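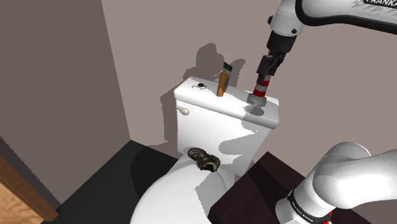

Does the Geltesero room pack need a real robot arm?
All you need is a decent desktop computer, because the arm, the rooms and the clutter are all simulated.

Geltesero Room Pack, by Jostus

Hi, and welcome to the page for my little collection of household rooms for robot arm practice! I started building these for myself, when I was sick of testing pick-and-place code on a bare table with a few colored cubes. Real homes have junk on the toilet tank (mine does, anyway), so the bathroom was the first room I made, and it's still my favorite. There's a Franka arm with a parallel gripper working over the toilet, stuff standing on the tank lid, and a shoe lying on its side on the toilet lid. Picking up one thing without knocking the next one over is harder than you'd think.

What you get
3 rooms: bathroom, kitchen, hallway
300 ready-made clutter layouts, split across the rooms
8 starter tasks, from easy pickups to crowded shelves
A short setup guide, written by me, in normal English

You can shuffle the objects, move the lights, or drop in your own models. I'd leave the lighting alone for your first few runs and then go wild with it. The shadows get pretty messy in a small room, and a camera-based picker has to cope with that.

A few things I should mention. Cloth and water aren't in there yet, so no towels and no running faucets. Thin, tippy objects can jitter if you set the physics step too long (the guide has the settings I use). And you'll need to bring your own control code, although the Okutus add-on covers basic arm moves if you want a head start.

Updates are free for everyone who buys the pack. The next one is planned for June and adds a laundry room, which I'm having way too much fun with!

Page updated March 2026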